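Search Windine Help
Enter keyword or part name
All topics
Go

Print this page | E-mail this page

Windine Community Help > Equipment and Budgets

What should we budget for besides the arm itself? (tabletop setup, chess pieces)

We have $830 approved for the next round of equipment and I need to turn in a list. I'd like to hear from people who have bought for a small tabletop arm before. 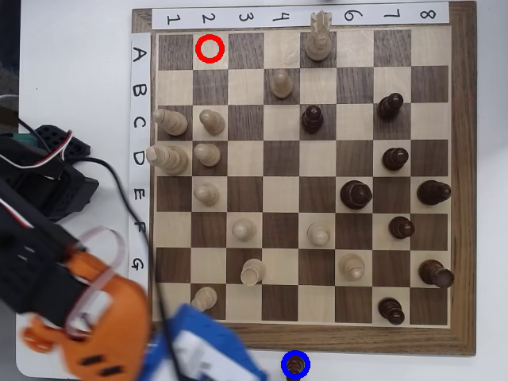
slowfile_meredith

We run a small arm next to a chessboard at our site in Meredith. The task is to pick up a piece from the table and set it on a named square. Columns are 1 to 8 and rows are A to H, on paper strips we lettered by hand. The software draws a blue circle for the pickup point and a red circle for the place point. The one we keep coming back to is A2.

The $830 has to cover everything until January. I can't go back and ask for more if something breaks. There are two quotes in front of me. Tekatach wants most of the money for a complete second arm, assembled, with its own power supply. Druseck sells the parts separately, so we could print the brackets ourselves and spend the rest on spares and a better camera mount.

What I need to know:

Is a second arm worth it if we only have one board and one table?

How much do you hold back for spare servos and wire?

Do soft fingers wear out fast enough that I should put them on the list as a supply item, or are they a one-time purchase?

The pieces are turned wood and they tip over a lot. If the answer is to buy a different chess set, say so. I would sooner spend the money there than on another motor.

Posted May 20, 2025

3 answers

grid_and_bracket

I would not buy the second arm. We did that two years ago and it spent most of its life as a parts donor. Two arms on one table means two sets of calibration, and somebody has to do it every time the table gets bumped.

Hold back $136 for servos. On our arm that paid for replacements at the gripper and wrist, which are the joints that go first. Shoulder servos cost more but we have never lost one. Buy them in the same order as everything else and you pay for shipping once. Ask Druseck whether they ship the horns and screws with each servo. Ours came without, and the screws were a size we could not get in town.

Put $74 aside for wire, connectors, sleeving and ties. It sounds like a lot until you price the crimp tool. If you already own the tool, cut that figure in half.

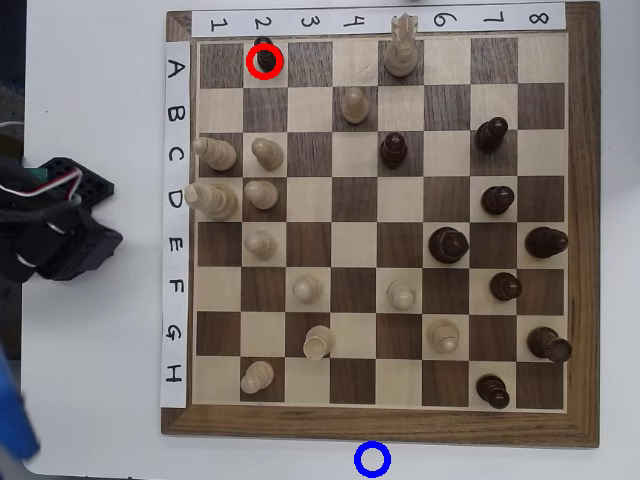

Cable routing should be on the budget sheet as its own line, and I'd fill it in before the camera mount. A loose loop of wire will catch on something sooner or later, and on a chessboard it takes pieces with it. Look at the left side of the table, where red, white and black wires loop out from the black body of the gripper. I would put sleeving on those and clip them back along the arm. With a dark pawn on A2 there are light pieces over on C1, C2, D1 and D2, so any wire hanging low on that side has plenty to hit. Sleeving and clips are the cheapest thing on your list.

For the chess set, get weighted pieces with felt bottoms. Measure the heads first and compare that with how far your gripper opens. Tall carved pieces are harder to hold than pawns. If your task only uses pawns, buy a bag of pawns and leave the rest of the set alone.

tinplate9

Get the second arm. You will want it later and the price only goes up.

Also what software is this? Ours doesn't draw the circles.

slowfile_meredith

Replying to both. The circles come from our own script, which writes them over the camera picture. I can't share it yet. We do own a crimp tool, so thank you for that, it frees up some money. Adding another view for anyone working on the camera mount question.

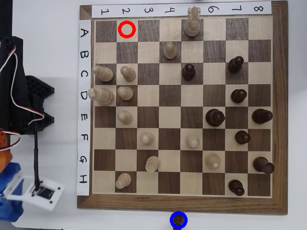 Blue circle on the dark piece off the board, red circle on A2.

The blue circle is right down at the bottom edge, and part of the piece is out of view. I have been treating that as a reason to buy a taller mount. If there is a cheaper way I'd like to know before I send the list in.

longbench

Read the rest of this before you order a mount. I do purchasing for a teaching lab and have been through this kind of list a few times.
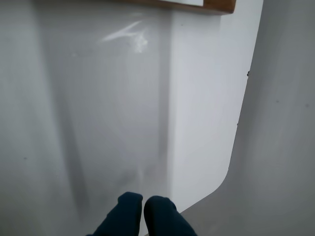 Reading time: 2 minutes

Fingers first. Soft ones are a supply item. We replace ours once a term, sooner if they have been used on anything with a sharp rim. Put two spare pairs on the list. Keep the color the same from one order to the next, and keep it dark if your surroundings are pale. Dark navy fingers against white and gray stand out well, and that makes it easier to check by eye where the tips are.

Then lighting. Glossy surfaces give you glare, and a streak of glare can wash out a small object. A diffuser sheet over the lamp fixed most of ours. You can also change the surface – a matte board or plain paper taped down costs very little. I'd try both of those before spending anything on a camera.

For the mount, slide the board up the table or move the pickup point closer to the frame. That costs nothing. If you still want more room, a clamp post with a short crossbar did the job for us at $126, and it held steady when the arm moved. Don't buy the tall stand with a tripod base. The feet end up where the board needs to go.

On the quotes, I lean toward Druseck and parts. The one thing in favor of Tekatach is time. If no one on your end has hours to print and assemble, the cheaper quote isn't cheaper. Count assembly as two full days for a person who has done it before, longer for one who hasn't. Ask both of them in writing:

– how long they will keep stocking the same servo
– whether a single failed joint can be returned or only the whole arm
– whether the power supply is included in the price

Our last order had a power supply listed as optional in small print and we lost a week over it.

Leave a line at the bottom for "unplanned" and don't let anyone talk you out of it. If it hasn't been used by January, spend it on servos.

Was this page helpful? Yes | No

Print this page | E-mail this page

Contact Windine Help | Copyright Windine | Back to top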